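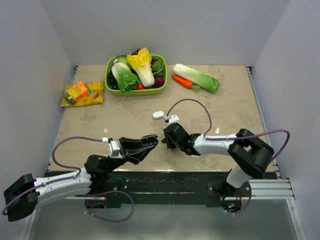

Arranging artificial vegetables in a shallow container

Written by Kelly Staniforth. Last revised April 28, 2017.

These instructions cover a table display of artificial produce in a single plastic container, with a few larger pieces laid beside it. The method suits shop counters, play kitchens and teaching tables. Allow 2 hours for a first attempt, including cleaning. Later ones go much faster.

What you need

One shallow plastic container with rounded corners. Lime green works well with pale cabbages and dark grapes.
Artificial napa cabbages, at least one yellow and one green.
A small cluster of dark grapes.
One tomato, one carrot and one round purple vegetable.
Loose dark green leaves.
A soft brush and a damp cloth.

Our pieces came from Gramport, stock line 251. Kvam sells a similar cabbage with a stiffer leaf, which holds its shape but will not bend over a rim.

Preparation

Brush dust out of the frilled leaf tips before wiping anything. Wiping first pushes the dust into the folds. Wash the container in lukewarm water and dry it fully. Check the carrot top: on cheaper pieces the tuft pulls out, and it should be glued back the day before.

Filling the container

1. Put the container near the back of the table, slightly off centre.
2. Press dark green leaves into the left and right corners. They should come up to the rim without standing above it. Leave the middle open.
3. Set the grapes against the back.
4. Stand the yellow cabbage in front of the grapes, leafy top to the back and stem end to the front. It carries the height of the display, so test it with a light push. If it rolls, pack more leaf underneath.
5. Lean a green head against its left side.
6. Put the tomato at the front rim, below the join between the two heads.
7. Place the purple vegetable at the right side.

Red and purple pieces look best kept apart. Young-sook Sun, who set up the displays at Pistcombe, puts the purple one in last and turns it until the seam is hidden.

Laying the pieces outside

Lay one green cabbage to the right of the container on a diagonal, with its stalk end nearer the container. Tuck the carrot in front of and partly beneath it. The carrot stops the cabbage from rocking – on a glossy top this matters more than on cloth.

Packets and cartons belong on the opposite side. A flat yellow snack bag makes a good base for a small juice carton laid on it. Keep the centre of the table clear of produce.
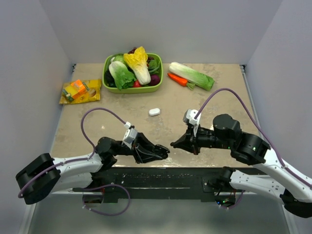

Can the green head be left out if the container is narrow?

Leave out some of the corner leaves first. The green head supports the yellow cabbage from the left, and without it the taller piece needs a wedge of folded card under the stem end.

Storage

Pack the cabbages flat, leaf tips away from the box wall. The Herkura 76 box takes a full set with the container upside down on top. Keep the grapes in a separate bag, as dark dye can mark pale leaves. Check all glued joints again in October if the set is in daily use.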